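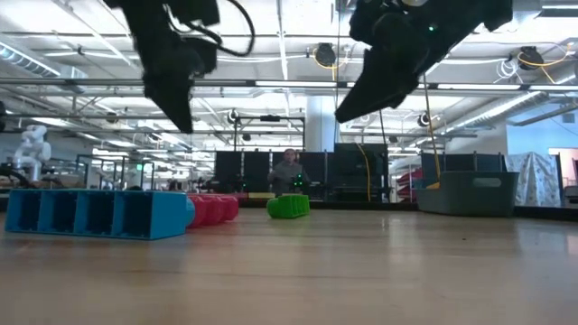 Ticket 2602
Service desk: Facilities and Equipment, Plenberg Activity Hall
Category: Flooring and storage
Priority: Normal
Status: Closed, with one item carried forward

Summary of the request
The hall desk has received a request concerning the Gudar play pieces and the marks which have appeared on the wooden floor of the main room. The requester states that pieces are not being returned to their proper bins at the end of sessions and that dull streaks have formed where the larger pieces are dragged. The photograph shows the long blue block on its side with its four open compartments facing outward, the red ridged piece next to it, and the green ridged piece further along the floor. The requester asks for the streaks to be treated, and for a clear ruling on which pieces belong in the dark grey bin.

Entry 1, 09.20
Request logged and acknowledged. The requester was asked to confirm whether the streaks can be felt with a fingertip or are visible only when the overhead lights are on. Users of the room were reminded by notice that large pieces must be lifted and not pushed.

Entry 2, 11.45
Reply received. The streaks cannot be felt. They show most clearly when one stands at the doorway and looks back across the room. The requester adds that the floor was last treated in February with Skisix floor cleaner and that the streaks were first noticed some weeks afterwards.

Entry 3, 14.10
Inspection carried out. Eleven streaks were marked with low-tack tape, all running with the grain. No scratch was found to have passed through the finish. One streak was rubbed with a dry white cloth and left a grey residue on it. The inspector's opinion is that the marks are a build-up of cleaning product which has been disturbed by the pieces, and that sanding is not required. The undersides of the pieces were also wiped. The blue block left residue on the cloth. The ridged pieces left very little.

Entry 4, 15.30
Dilution records for the cleaning product were requested from the contractor, Balogun. The hall's own instruction sheet calls for 200 ml of product to each full bucket. The contractor's record shows 600 ml, which is three times the stated quantity. The contractor has been informed in writing.

Entry 5, 08.50
Trial treatment. A test area next to the light blue wall was washed twice with plain warm water and a flat mop and dried by hand with a towel. The streak in that area was no longer visible under the overhead lights. A second test area was washed once only, and a faint line remained. Two washes are therefore to be specified for the whole floor. The mop water should be changed when it becomes cloudy.

Entry 6, 10.15
Full treatment approved. The floor is to be cleared before work begins, including the flat yellowish block, which is low and easily missed. The patterned fabric sheet is to be taken up and folded so that its lower edge does not rest on the damp floor. The items on the workbench need not be moved.

Entry 7, 16.40
Treatment completed by the contractor at no charge. Nine of the eleven streaks have been removed. Two remain near the centre of the room and are carried forward (see below).

Ruling on storage
The following applies from the closing of this ticket and replaces the storage note previously kept at the desk.

Ridged pieces of either colour are to be placed in the dark grey bin. The bin may be moved by its handle cutout when it is half full or less. When it is fuller than this, two persons are to lift it.

The blue block is not to be placed in the bin. It is to be stood against the wall with its compartments facing into the room, and nothing is to be stored inside them overnight.

Flat blocks are to be stacked on the shelf by the doorway, with the largest at the bottom.

Pieces with cracked or sharp edges are to be handed to the desk and are not to be returned to use.

Query raised after the ruling
The requester asked whether felt pads might be fitted to the blue block. This has been declined for the present. Pads hold grit, and the previous set came away during washing. A loose mat may be placed beneath the block if one is available.

Item carried forward
The two remaining streaks will be inspected again after the next routine clean, using the correct quantity of product. If they are still visible, a local repair of the finish will be priced under cost code 4000. Users are asked not to apply polish, spray or abrasive pads to these areas in the meantime.

Closing note
The requester has confirmed by reply that the response is satisfactory. Further correspondence on the floor should quote the ticket number given at the head of this record. Requests for replacement pieces should be submitted on a separate form.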